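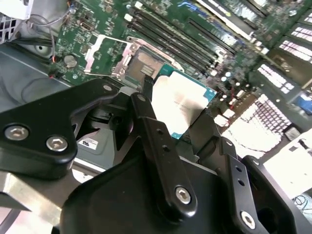 Pinovon opens processor-handling demonstrations to outside operators

BEDDALE - Robotics firm Pinovon will let outside operators record demonstrations for its computer repair program from January, the company said today. Until now all of the recording has been done by its own staff.

The program, called Flavemell, teaches a robot arm to handle parts inside an open desktop computer, including placing a processor at its socket on the motherboard. An operator moves the arm by remote control while watching the view from a small camera mounted near the gripper. The arm's movements and the video are saved together and used to train the control software.

Pinovon has recorded 3472 demonstrations so far. Of these, 2277 cover the processor and its socket, and the rest cover memory modules and cables.

"The processor is the slow one," said Marcelino Mendonça, who manages the program. "You have very little room between the fingers and the board, and the retention frame has to be open before you start. New operators rush the last centimetre and we ask them to do it again."

Some early demonstrations were made by guiding the arm by hand. Pinovon still uses that method for larger movements, such as reaching into the case, but has moved the close work to remote control so that the operator's hands stay out of the camera's view.

Outside operators will work at the company's Tam Street workshop in Beddale. Each will complete 70 practice runs on scrap boards before their recordings are added to the set. Pinovon plans to collect a further 1000 demonstrations this way.

Applications can be made at the workshop's front desk or through the Pinovon website.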